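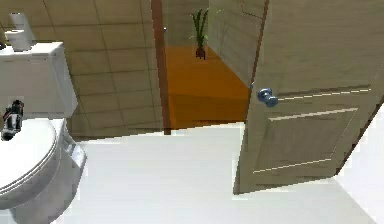

Door task, August, second long session on it. The goal is still the same: get the Ridevon arm to open and close a bathroom door in the simulator before we hang the practice door in the shop and let the real one pull on it. I rebuilt the room this morning from the Hanus scene kit and fixed the scale, which had been wrong in the old file. The door in the new room has a round knob on a small rosette, blue-grey metal, and it swings in toward the bathroom. The old scene had a lever. A lever you can hook with one finger and drag down. A ball has to be gripped and twisted, and the grasp poses saved from last month are no good for it. I also kept the toilet close on the left, two paper rolls stacked on the tank, so the base has something to bump into if it backs up carelessly.

Reset pose is door open. Closing first, opening second. Closing needs no twist at all, just a push on the face, and I want one half of this working before spending time on the wrist.

Settings as of noon:
Physics step 2 ms.
Hinge damping raised a little from the kit default, which let the door swing like a saloon door.
Latch modeled as a spring on the knob joint, release at 60 degrees of rotation.
Base fixed for closing, free for opening.
Contact friction on the knob left at the kit value for now.

Ran 500 closing episodes over lunch. Most finished. The failures fall into two piles. In one, the arm pushes too near the hinge side and stalls out against the damping. In the other, it pushes on the raised molding around the lower panel, the fingertip skips off the edge, and the controller reads the loss of contact as being done. Second one is my fault. The done check was looking at contact force and never at the hinge angle. Changed it to hinge angle under a threshold and held there for half a second. Did not rerun the whole batch, only the failed seeds, and the false finishes are gone.

Opening is worse. The fingers close on the knob fine, the wrist turns, and the knob slips inside the grip well before the latch lets go. Tried in this order:

Higher grip force. Turned a bit further, then the contact solver got jittery and the knob buzzed.
Higher friction on the pads only. Helped. Not sure it is honest, see below.
Approach centered on the knob axis instead of from slightly above. Helped the most. The old approach was left over from the lever and I had forgotten it was in there.

With the centered approach and the pad friction put back where it was, 8 tries in a row got the latch open. Then the arm has to pull while backing the base away, and that is where it goes wrong now. The base planner treats the white floor and the orange floor past the doorway as two separate surfaces with a step between them, and it refuses to put a wheel anywhere near the threshold. I measured the collision meshes and there is a small height difference. Need to decide whether to flatten it or keep it. Our own shop has a threshold strip between the bench room and the back, so I lean toward keeping it and fixing the planner.

About pad friction: the Titex pads on the real gripper are worn smooth on one side. Whatever number goes in the sim should come from a pull test on those pads and the actual practice knob, using the luggage scale. If whoever is in next has a spare half hour, the scale is in the drawer under the vise. Write the readings on this page please, and leave the phone notes out of it.

Camera view: the plant in the next room gave the depth estimate some trouble, the thin leaves come out as speckle. It does no harm to the door task. Leaving it in, real rooms have plants.

Hardware, since I was waiting on runs anyway. Cut the studs for the practice frame and dry fitted them. The Khondokar hinges have a different hole spacing than the blank they are going on, so those need new pilot holes. Fill the old ones first — dowel and glue, overnight. The gripper cable rubs where it passes the elbow bracket. Wrapped it in cloth tape for the moment, needs a proper sleeve.

Power draw on the arm supply went over what I expected while holding the wrist at full twist on the bench. Supply was warm to the hand, fan running. Keep holds short until that is looked at.

Next:
Full closing batch with the new done check.
Threshold in the planner.
Pull test on pads.
Pilot holes once the glue has set.
Save the lever grasps in their own folder so they stop getting loaded by mistake.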